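Recording a snack-sorting task with the Wovden hand gripper kit

Drelbridge support page, kit setup, part 4

The Wovden kit comes as a pair of hand-held grippers with a charging dock. Before you start, pair both units in the Gidton app and wait for the two status lights to turn green.

1. Set a shallow tray on a table and spread packaged snacks beside it. Mix the shapes – flat cracker packets and round biscuits both work well.

2. Hold one gripper in each hand, jaws open, and bring them over the table. Keep your wrists loose.
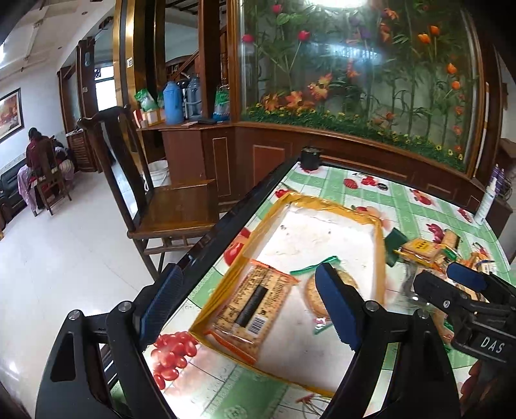 3. Press the record button on the right unit. Wait 3 seconds before the first move so the app can mark a clean start.

4. Close the jaws slowly on the long sides of a packet. Stop when the pads touch the film. Squeezing harder breaks crackers and gives poor grip readings.

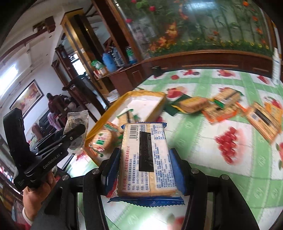

5. Lift, move, and release in one steady motion. If you drop a packet, pick it up again and keep recording. The Danzer plug-in flags drops later.

6. Press the button again to stop. The file shows up in the app under Sessions.

Our test set had 221 clips, and most of the rejected ones came from fast wrist turns. If the app shows error 5, wipe the pads and pair the units again.

Next: Uploading your sessions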